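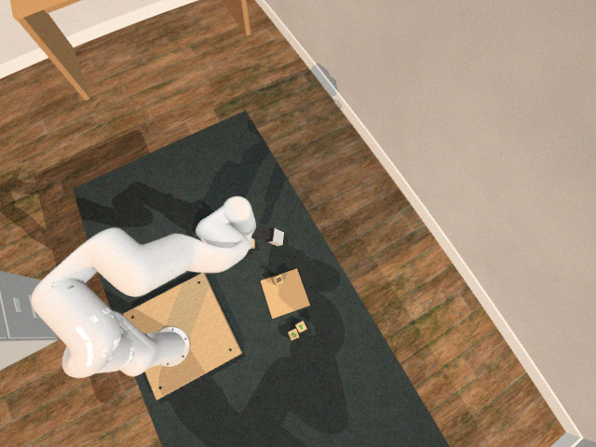
# Making the Timetable: A Talk with Glykeria Tsakiris

13 March 2021

Glykeria Tsakiris wrote bus timetables for the town of Histevville until she retired last October. She started in 2000, when the schedules were still laid out on long sheets of squared paper taped end to end. We talked by phone for most of an afternoon. She had a pot of soup on and left twice to look at it.

She did not plan on this kind of work. She was hired to answer the phone at the bus garage, and most of the calls were complaints that a bus had left early or had not come.

"I wrote them all down in a notebook," she said. "Then I noticed that the same trips kept showing up. It was the same bus at the same stop, and the driver was different every time. So I took the notebook to the man who did the schedules and asked him if the trip was possible. He said nobody had ever timed it. He gave me a stopwatch and told me to go ride it."

The trip was on Route 57, which runs from the depot to Morik by way of Flores Street. The printed timetable gave the driver four minutes to get from the post office to the hospital. With the light at Flores Street against him, it took seven. Tsakiris rode it for two weeks at different hours and brought back a table. The schedule was changed that fall, and she was moved to a desk in the planning room.

## Where the minutes go

I asked her what people get wrong about how a timetable is made. She said most riders think somebody decides when the bus should come and then tells the driver.

"You start with how long it takes," she said. "That's a different number at seven in the morning than it is at eleven. It's different when school is out. Then you have to turn the bus around at the far end and give the driver time to use the restroom. If you don't put that in, he takes it anyway, and he should. Then the next trip is late and it looks like his fault."

The time at the end of the line is called layover, or recovery time. It was the thing she argued over most. To anyone looking at the budget, a bus standing at the curb with its door open looks like money going nowhere. She said every manager she worked for tried at least once to cut it.

"They would say, can you find me one bus? Meaning, can you squeeze the schedule so we run the same service with one bus less. And you can always do it on paper. I could do it for you right now. You take two minutes here and three minutes there. Then it rains."

She did it once, in her early years, and regretted it. The Sallow line was cut from five buses to four. The trips connected on paper, and by noon each day they were running so far apart that riders gave up and called the garage. She still had her old notebook, and the new phone clerk filled it. The fifth bus came back the next year.

"I should have said no," she said. "I was new at the desk and I wanted to show I could do it."

## Whole minutes

Some of her opinions are about things most riders never look at. She does not like a timetable that shows a time for every stop. Histevville's routes have far more stops than the printed page has columns, so only some of them are timepoints, the places where a driver who is running early has to wait. She thinks there should be few of these, and that they should be where a bus can stand without blocking anyone.

"There was one in front of a bakery on a narrow street," she said. "The bus would wait there for a minute and a half and the cars behind would lean on their horns. The driver gets yelled at for waiting, and if he doesn't wait he gets written up. I moved it one block, to the church. It took me three years to get that approved."

She also rounds down. If the average trip reaches a stop at twelve and a half minutes past the hour, she prints twelve. A rider who gets there for the 12 and waits a minute is annoyed, she said, and one who gets there for the 13 and sees the back of the bus is going to call.
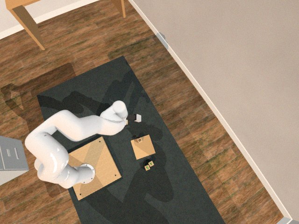 *Histevville Local History Club -- Working Lives interviews*

The move from paper to computer came a few years after she started. She was in favor of it. The squared paper had to be erased and redrawn for each change, and after enough changes the paper wore through. What she missed was the wall.

"With the sheets up you could stand back and see the whole day," she said. "Each bus was a line going up and down across the page. Where the lines bunched up, you had a problem. On the screen I could only see a few hours unless I made it so small I couldn't read it. So I would print it out in pieces and tape it up again. People laughed at me for it, but they came in and looked at it too."

She kept one of those printouts, from the last big change of routes. It is folded in a drawer with her stopwatch.

I asked about the public meetings. Any large change had to be shown to riders first, in the hall behind the library. She remembers one where 200 people came, because a plan had the Morik bus ending after supper. Most of them worked at the hospital or had someone in it.

"I had the ridership figures," she said. "They were low, and they were correct. Then a woman stood up and said, I clean the operating rooms, I get off at ten, tell me how I get home. I didn't have an answer for that. We kept the late trip. The figures stayed low and she rode it."

At other meetings there were more staff than riders. She did not mind those. She would bring a stack of 100 pocket timetables and carry most of them home again, and her children drew on the backs.

## Riding now

Tsakiris takes the bus less than she used to. She has a car and a bad knee. When she does ride, she sits up front on the right side, where she can see the signals, and she still checks her watch at the timepoints. I asked if she tells the drivers who she is.

"A few of them know," she said. "One of them told me the new schedule on the Sallow line is tight again. I told him to write it down, with the date and the trip number, every time. If you just say it's tight, they'll tell you they'll look into it."

She has been asked to come back part time to train the person who has her desk now. She has not decided. The drive is short, but she would want to do the training out on the routes, and she is not sure about the knee.

"You can't learn it from the office," she said. "You need to be on the bus when the light turns red at Flores Street and feel how long that is."

Then she went to turn off the soup.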